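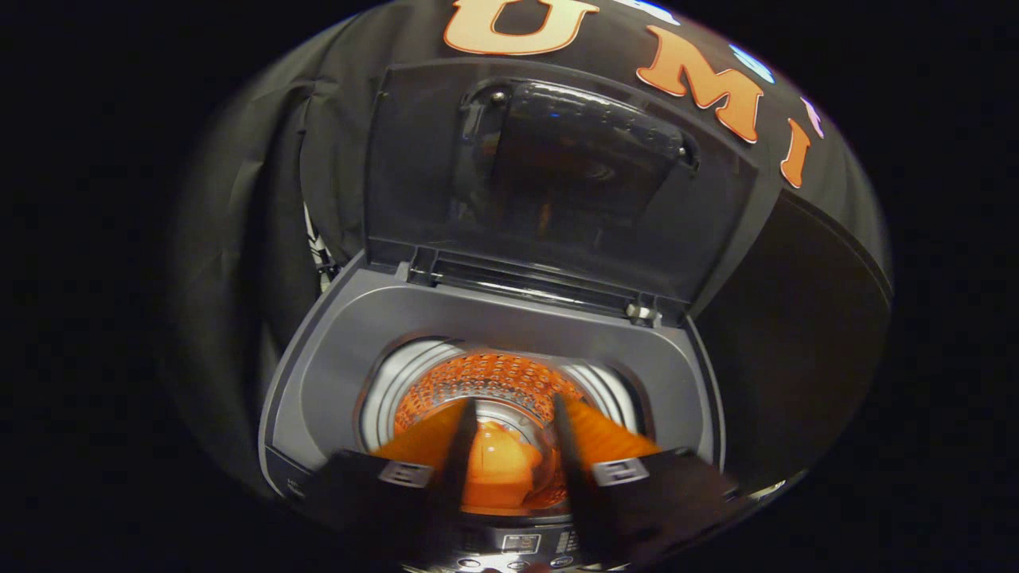
Destum is dropping its disc-by-mail plan in February

gristlemill
Got the email this morning. Destum is ending mailed discs and moving everyone to streaming at the same price. I have 60 titles in my queue and I'd guess two of them stream anywhere. Thrilled to be upgraded.

parkway_dee
You were one of maybe nine people still using it. I quit when my third copy of the same Western showed up cracked.

gristlemill
It arrives cracked, you report it, they send another. That's called a relationship.

ohmsby
Horgan still rents by mail. Catalog is about 3,000 discs and most of them are submarine movies, but the shipping is quick.

parkway_dee
Horgan charges a late fee. In this century.

ohmsby
Two dollars. I've paid more than that to "own" a movie that vanished from my account.

tinroofvideo
Disagree with everybody. Buy the discs used. Basetti has a bin by the register and they don't care how long you stand there.

gristlemill
I've seen the bin. It's all season two of things.

tinroofvideo
So start with season two. You'll catch up.

ohmsby
Does anyone know if we have to return what we've got out? The email doesn't say.

parkway_dee
Return what?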